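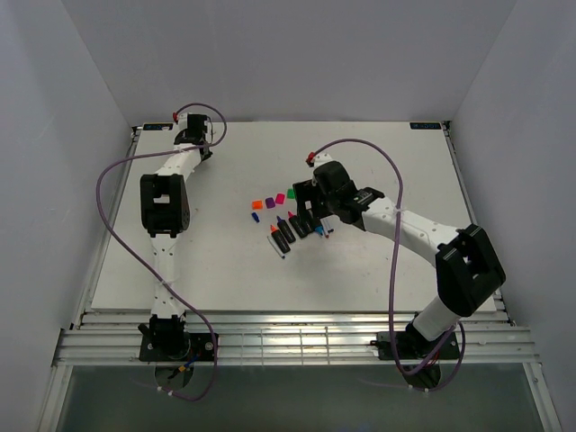
Brutport, 27 May 2021

Cable slack on a two-arm tabletop cell: how much is too much?

Posted by brutport_shobha

Inherited the marker-and-cap cell from our Virnness site in April, along with a folder of setup notes that stops at "route cables sensibly." Thanks, Virnness.

Setup is two arms on base plates across the front rails, boxed in with gray walls, white table. One purple cable per arm, from the connector on the gripper, back along the arm and down past the front rails. Zip ties here and there. The left one swings out in a big lazy arc, the right one stands up in a tall loop behind the wrist.

Every 500 cycles I stop, check the ties and wiggle the gripper connectors. Last week the right one dropped out mid-pick and the arm sat over a marker like it was thinking about it. Reseated it, fine for 96 cycles, dropped again.

Is that loop doing me any good, or should I shorten it?

Shobha Warrier

Re: Cable slack on a two-arm tabletop cell

Posted by coskun_cables

Shorten it. A loop that tall is a sail. Every time the wrist turns, the whole weight of it tugs on the connector. I'd take out 200 mm, tie it at the wrist and again just before the elbow, done by lunch. We run Coşkun cable on ours and it has never complained, though it did once come off with the tie still attached.

Re: Cable slack on a two-arm tabletop cell

Posted by tmarinho

Please don't do that before lunch or after it. Take out 200 mm and the first full reach to the back corner will unplug the gripper for you, free of charge.

The slack is there for the elbow. What's missing is something holding the cable still right behind the plug. Do it in this order:

1. Power off, both arms. Yes, both.
2. Cut only the ties near the elbow. Leave the lower ones alone.
3. Fold the arm as tight as your program ever folds it, then stretch it all the way out. Watch the loop at both ends.
4. Anchor the cable to the wrist, snug but able to turn, and re-tie the rest.
5. Run slow, with the markers and caps out on the table where they'd normally be. A low loop will sweep caps off with more enthusiasm than the gripper ever shows.

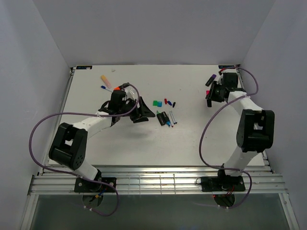 Re: Cable slack on a two-arm tabletop cell

Posted by coskun_cables

Still too much purple over that board for my taste. One cable comes right across it on the way back to the rail.

Re: Cable slack on a two-arm tabletop cell

Posted by tmarinho

Across it, sure. I care whether it catches on anything at full reach. If it does, move the anchor. You can always cut cable later, and Limik charges for putting it back on.

Tiago Marinho

Re: Cable slack on a two-arm tabletop cell

Posted by brutport_shobha

Going with the wrist anchor first. Side cutters are in the drawer, out of temptation. Does anyone have a preference on tie width, or is that another thread?

Re: Cable slack on a two-arm tabletop cell

Posted by coskun_cables

Another thread. A long one.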